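How do I register a written comment on arms export licenses before the parliamentary vote?

Posted in Foreign Policy and Government, Sep 23, 2021

rirner_reader

I live in Skirkmont and I have been trying to follow the debate over the export licenses for armored vehicles. As I understand it, the foreign affairs panel of our regional assembly gives an opinion before the national parliament votes, and members of the public can send in written comments that get attached to that opinion.

I sent a letter in July. It went to the general assembly address and I got back a form reply with the number 2477 on it and nothing else. I have looked at the list of comments on the assembly site and mine is not there. I don't know if the number means it was accepted, or if it is only a mail log number.

My second problem is that I have changed my mind on part of it. When I wrote in July I was against all of the licenses. I have read more since then and I now think the defensive equipment should be allowed and the vehicles should not. Can I replace the letter, or do I have to leave the old one standing and send another? I don't want to be counted on both sides.

I am not a lawyer and I am not part of any group. I would just like my own view to be on record correctly.

stellata

The number is a mail log number. Everything that comes in at the general address gets one, including complaints about parking. It does not mean your letter reached the panel. Comments that have been accepted get a second number with the panel's letters in front of it, and that second number is the one used on the public list.

What probably happened is that your letter was filed as general correspondence. The staff who open the mail only pass something to a panel if it names the agenda item. If you wrote "arms exports" in the subject line and nothing more, they had no item to attach it to. The agenda item number is on the first page of the session papers, top right.

You can replace a comment, but the word they use is withdraw. You write one short letter that says you withdraw the earlier one, give the log number, and put the new text under it in the same letter. Don't send two separate letters. I did that once on a different matter and both were printed, a week apart, and the withdrawal came out after the comment it was supposed to remove.

There is a length limit of 960 words for individuals. Groups get more. If you go over they don't shorten it for you, they send it back, and by then you may have missed the closing date.

I would also say which licenses you mean. "Defensive equipment" is used in the debate to cover a lot of things, from helmets to air defense, and the members don't agree on where it stops. If you mean protective gear and medical transport, write that. If you mean air defense as well, write that too. The Rashidi report has a table of categories near the back and most of the panel works from it, so you could use the same headings.

plainvote

It won't make any difference. They have the votes already. I wrote to them twice about the last round and they went ahead and approved all of it.

skirkmont_south

I disagree with the answer above mine. The opinion is not binding, that part is true, but the comments are read. In the last round two members quoted from letters during the debate, and one of them voted differently from the rest of the party. You can find it in the minutes. Whether that was because of the letters I can't say.

On the practical side, stellata is right about the log number and about withdrawing. I would add that you don't need to explain why your view changed. I have seen people spend half a page apologizing for what they used to think, and it uses up the word limit. One sentence is plenty. Members change their own positions between the first and second reading all the time.

This is the order I would do it in:

1. Call the assembly office and give them the log number. Ask if the letter was passed to the foreign affairs panel. If it wasn't, there is nothing to withdraw and you can simply send a new one.

2. Get the session papers and copy the agenda item number exactly, including the slash. The papers are online, or you can pick up a copy at the front desk.

3. Write the comment. Put the item number on the first line, then your name and full address. Comments without an address in the region are not listed.

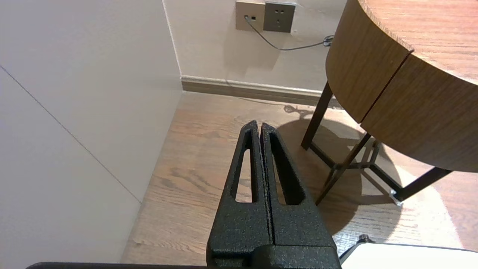
4. Send it to the panel's own address, which is printed under the list of members. Paper and email are treated the same. Email is faster, but ask for a receipt.

5. Check the public list after 18 days. That is how long they have to post it. If it isn't there, call again and quote the receipt.

If the closing date is close, bring it in by hand and have the desk stamp your copy. The stamp is what counts if there is a dispute over the date.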